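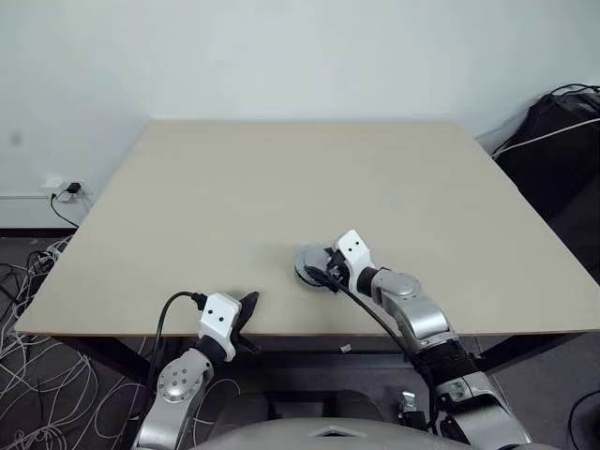

3. Work surface

3.1 Requirements

The table was the largest single item in the Clornen study room refit and the one with the most constraints placed on it. The brief supplied by the Driltstead campus asked for a rectangular surface that could be cleared and wiped between bookings, placed against the long wall, with no fixed shelving above it. Colour was to be neutral so that small items left behind would be noticed at the end of a session.

Two candidate tables were considered. The Nazari unit had a white top and square corners. The Odska unit had a plain beige top, a thin brown front edge and slightly clipped corners at the back. The Odska unit was selected on corner geometry and on the lower contrast between its top and the pale wall. Cost was comparable and was not used as a deciding factor.

3.2 Placement

The far edge of the table was set close to the wall. A small clearance was retained so that the top would not mark the paint when leaned on. The wall colour is an off-white with a faint green cast, left over from the previous fit-out, and repainting was outside the scope of this project.

Levelling was done with the adjustable feet. A marble placed at the centre of the top was used as a coarse check, followed by a spirit level along both axes. The left rear foot needed a full turn more than the others. This was put down to the floor, as the same foot was level when the table was tested in the workshop.

3.3 Surface trial

The trial ran for most of January. Users were asked to return the surface to its cleared state at the end of each booking, leaving no more than one item on the top. A total of 272 bookings were logged. At the end of 190 of these the surface met the cleared condition without any prompting from the supervisor. The remainder were mostly minor: paper offcuts, pencils, a mug.

Small round objects were the most likely to be left near the front edge, within easy reach of a seated user. Larger items tended to be pushed back to the wall. No damage to the front edging was recorded. Light scuffing was found on the right-hand side of the top and came off with a damp cloth and neutral cleaner.

3.4 Limitations

The booking log relied on self-reporting for evening sessions, and these entries could not be checked. The wipe-down test was carried out with one cleaner only. Glare from the ceiling fittings was raised by several users but was not measured, as the light meter on loan was out of calibration.

The sample of tables was also small. A fairer comparison would have had both units installed in the same room for the same period. The Nazari unit was only assessed in the showroom.

3.5 Recommendations

Retain the Odska table in its present position. Recheck the feet at the start of each semester. Add a shallow tray at one end for items left behind, sized so that it does not reduce the usable width of the top. Repeat the wipe-down test with the cleaning products already stocked on campus.

Section last revised February 2, 2019

4. Seating

Seating was assessed separately and used the same booking log.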